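Budgeting for the machine before it arrives

Institutions that buy a mobile robot for the first time tend to begin with the price of the machine. The experience of Horkon, a supplier of residential care services, suggests that the order should be reversed. Its Todanville office spent 14 months preparing for a two-armed model, and most of that period was given to deciding what the robot would be asked to do and where.

The purchase itself was the simplest line in the plan. Two bids were received for the yearly service contract, one from Fedorlow at 3,480 pounds and one from Kováčik at 3,248 pounds. The lower bid did not include replacement fingers for the grippers, which were priced separately at 700 pounds a set. Once a single set was added, the cheaper offer became the dearer one, and the contract went to Fedorlow.

Simulation was entered as a separate cost from the outset. Before any money was committed to hardware, the planning team asked for trials in computer-rendered homes, with doorways, furniture and changes of floor surface of the kind that staff meet every day. 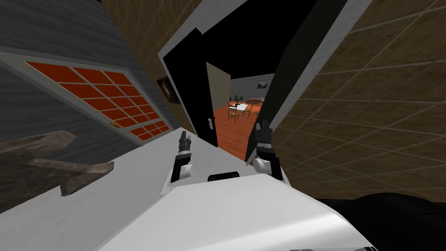 Such trials have a direct bearing on the budget. A doorway that proves too narrow for a robot carrying a tray may call for building work, and building work must be approved in a different financial year from equipment. At Horkon, the capital request was held back until January so that both items could be considered together.

Staff time was harder to settle. The first draft of the plan allowed for training during the opening month only. The revised version spreads it over the full term of the service contract and charges it to the same account as maintenance, an arrangement that other departments have since asked to adopt.

There remains the question of replacement. Horkon has chosen to review the machine at the end of each contract year, and no sum has yet been set aside for a second unit. Any request for one will be treated as a new purchase, with fresh bids and a further round of simulated trials.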